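Ashok Garg has heard plenty of promises about kitchen robots, and he is now in the odd position of selling one. His firm, Zollow, offers a simulation kit called Wurasley that lets a buyer try a robot arm in a virtual kitchen before ordering any hardware. A license costs $200 a month.

I asked him what a customer gets for that. "A kitchen, an arm and a lot of failed attempts," he said. "You want those before you buy the real thing."

The demo kitchen has a double sink, a stove and a dishwasher standing open, and the arm works between them.

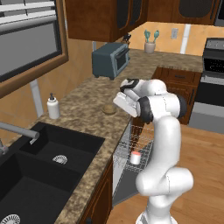 Kowalchuk, writing on the product's user forum in July, was less impressed: the software is fine for planning reach, but a rack that behaves on a screen says little about a real one with bent wires and greasy cups.

Garg didn't argue much when I read that to him. "Friction is the weak spot. We say so in the manual." The manual does say so, on page 9, well after the part about saving money.

I asked for success rates on loading and unloading. He had one figure, 1784 completed runs, and no count of the runs that failed. He said the next version would log both. I would want that before paying - and I would want it from someone other than the seller.

He was firmer on price. The rival package from Elovus costs more, he said, "and you still build your own kitchen."
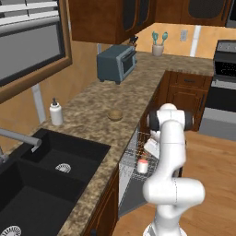 The arm at the open dishwasher in the Wurasley demo kitchen.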